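The Shirts on the Kitchen Table

Print this page | E-mail this to a friend

When I called to ask if I could come by and talk about laundry, there was a long pause on the line, and then a laugh. "Well, come after nine," she said, "because before nine I'm up to my elbows."

She has looked after the team shirts for the youth club in Flostham for longer than she meant to. It began as one season's favor and has gone on through two sets of jerseys, a change of colors and a move from a house with a proper laundry room to one where the washer lives beside the stove. She asked me to leave her name out of this ("They all know who I am, and the rest don't need to"), and she put the coffee on before I had my coat off.

There are 42 shirts in a full set, she told me, and this spring 41 of them came home. The missing one was on her mind. "It's in a car trunk somewhere in Ustulthorpe," she said. "We played over there in May, and it rained, and everybody was throwing things into whatever car was closest. I've asked all the parents. It'll turn up in August smelling like a pond."

I had imagined that folding was the easy part, something you do with your hands while you listen to the radio. She does listen to the radio, but she has strong opinions about folding too, and she was happy to share them. The shirt goes face down first, sleeves in, then the sides, then up from the hem. Afterward she turns it over and looks at the front.

"My mother folded everything in thirds," she said. "Towels, sheets, my father's undershirts. I fought it my whole childhood, and now look at me, I can't go to a store without refolding the sweaters."
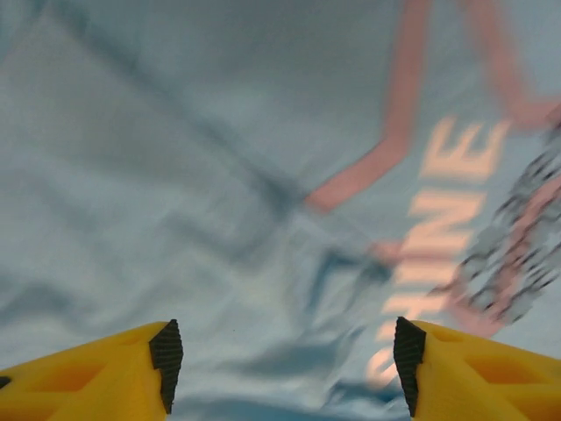

Lettering is what worries her most. Big printed words across a shirt are handsome on a field, she said, but they don't like heat, and they don't like being creased in the same place week after week. She learned this on the old set, when she ran a whole load through the dryer on high and pulled them out stuck to each other. "I peeled them apart one at a time at this table, and I could have cried. You could hear it, that sound, like tape coming off a box." Since then it's cold water, inside out, and a rack by the window. The rack is a Drindeo, the tall kind with wings, and she bought it secondhand and wouldn't trade it for a new one.

I asked whether light colors were harder. "Oh, light colors are honest," she said. "You see the grass right away and you deal with it. A dark shirt will hide a stain from you until it's too late to do anything." For grass she uses plain dish soap and an old toothbrush. For blood it's cold water and patience, and for chocolate she has a bar of laundry soap from Cha, the little shop by the bridge, which she cuts into slivers with a paring knife and keeps in a jam jar.

The club once got a price from an outside laundry, she told me, for doing the whole season. It came to 1,358 dollars, pickup included. She keeps the letter in a drawer with the takeout menus. "I said for 200 I'll do it myself and you can buy me a new iron. So they did, and I hardly ever iron." She thought that was very funny, and so did I by then, being on my third cup.

We talked a good while longer, about zippers, and about whether fabric softener does anything at all (she says it doesn't, and it makes sports shirts smell worse by the second half). Did she ever think of handing the job on to somebody else? She smoothed the tablecloth while she thought about it.

"Every year," she said. "And then they bring me the bag at the end of the first game, and there's always some little one who wants to carry it up the steps, and it's bigger than they are. So I say all right, one more season." She got up to check the washer, and asked me over her shoulder if I'd mind holding the back door, as long as I was sitting next to it.

E-mail this to a friend | Print this page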